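Shayne Ngata runs the Durkmont cell at Sulow, where two robot arms strip old desktop computers for parts. On 18th March one of them stopped with a graphics card in its fingers and let go when the fault was cleared.
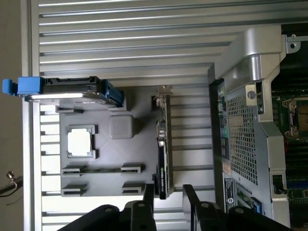

## "It opened on reset"

"The reset sent an open command," Ngata said. "My hand was 2 inches away." The card fell, and he wasn't hurt.

He traced it to a default setting in the gripper software, Clodel, and changed it that night.
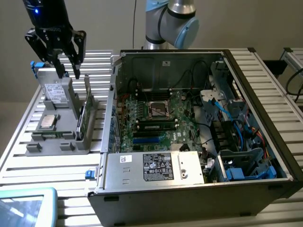

"We should have read the settings first," he said. The cell has since done 400 resets with the gripper holding its position. Staff now keep both hands outside the rails until the arm is locked.

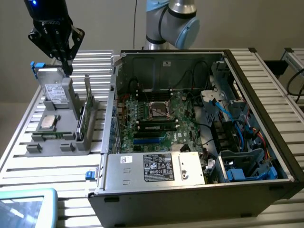

The gripper over the parts tray, with the tower open beside it.

Ngata wants a second check in May.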